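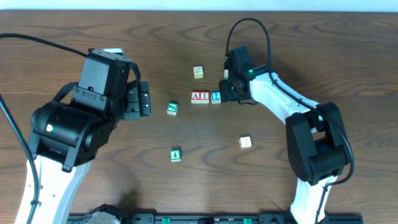

Hot-dip galvanising and zinc touch-up for fabricated steel

Didbridge Galvanising dips steel in molten zinc. We have tried to make it sound grander than that for the brochure and given up. Your steel goes in brown, comes out silver, and then spends a few decades going a dull grey while the paint on your neighbour's fence falls off.

What we dip: gates, trailer frames, boat trailer parts, balustrades, lintels, brackets, stock yards and the odd sculpture. The bath takes pieces up to 4 metres long in one go. Longer pieces can be double dipped, end for end, which leaves a faint overlap line. If that will bother you, tell us before we quote.
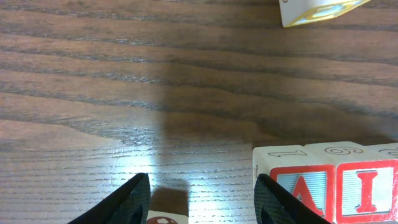

Hollow sections need vent and drain holes, and they need them before the truck leaves your yard. A sealed tube in a zinc bath is a small bomb, and our insurer has a dim view of small bombs. We can drill for you at the hourly rate, but we'll put the holes where the zinc wants them, and your client may have had other ideas about the front face of that handrail.

Please also take off old paint, silicone, stickers and weld spatter. Acid pickling gets rid of rust and mill scale. It has no effect whatsoever on a bumper sticker.

Skurnska 300 zinc-rich touch-up

For cut ends, site welds and the spot where somebody dropped it. Skurnska 300 is a single-pack, brush-on coating, and its colour is a fair match for weathered galvanising. On fresh galvanising it looks like a touch-up, as they all do. Brush on 2 coats over clean, dry, bare steel and leave it overnight between them. It comes in tins only - we stopped stocking the spray after a winter of blocked nozzles and language.

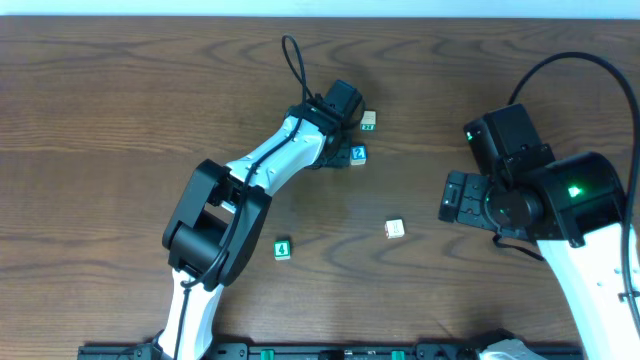 Triin Pētersons
Coatings Manager, Didbridge Galvanising

Most of the calls I take are about colour. Zinc reacts with the silicon in the steel, so two lengths bought from two mills can come out of the same bath as a bright one and a matt one. Both are protected. If you need a matched set, buy the lot from one heat and send me the mill certificates, or plan on painting it.

White powdery stains are the other regular. That's wet storage stain, and it comes from stacking new work flat under a tarp in the rain. Light staining brushes off with a stiff nylon brush. Heavy staining means a phone call, and I'll be as kind as I can.
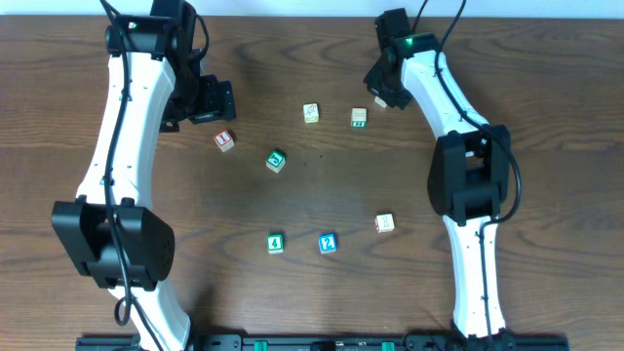 Ordering and turnaround

Small jobs go through on the next mixed rack. Large jobs are booked, and July fills early with farm gates. The minimum charge covers one rack position, whether you fill it or send us a single hinge. Drop off at the Lulwood Road gate, with every piece tagged in wire and stamped metal. Cardboard tags do not survive the acid, and neither does anything written on them in marker.

Quotes: ask for Kristaps Paulauskas on extension 234. Have your weights and longest length handy.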